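Pre-Purchase Inspection: Hand-Held Gripper Tools
Site: Mustby
Bidder: Dal Bello
Budget line: Plonimness, equipment, January

1. Finger frames: straight, no cracks. PASS
Comment: Screw heads seated. Add a spare screw set to the order.

2. Jaw pads: bonded at all edges. PASS
Comment: Pads are a wear item. Budget 19 pairs for the first year.

3. Opening and closing: full travel, no binding. PASS

4. Pinch points marked. FAIL
Comment: No label on either finger. Dal Bello to supply labels before payment.

5. Wrist strap points. N/A

6. Unit price against quote. HOLD
Comment: Quoted 390, invoiced 698 with case and charger. Pristavau to confirm whether the case can be dropped.

7. Work surface: pens, cans and boxed goods on a tabletop, mixed sizes. 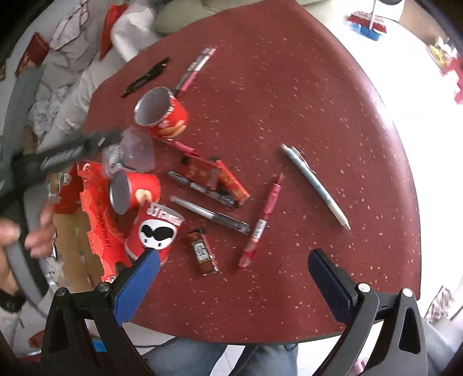
Comment: Pens set the lower limit for grip width, gift boxes the upper. Check both against the data sheet before approving the full quantity of 17.

8. Storage and charging space at Mustby. OPEN
Comment: Shelf not yet priced. Carry to the next budget review.

Result: conditional. Items 4, 6 and 8 to be closed before the order is released.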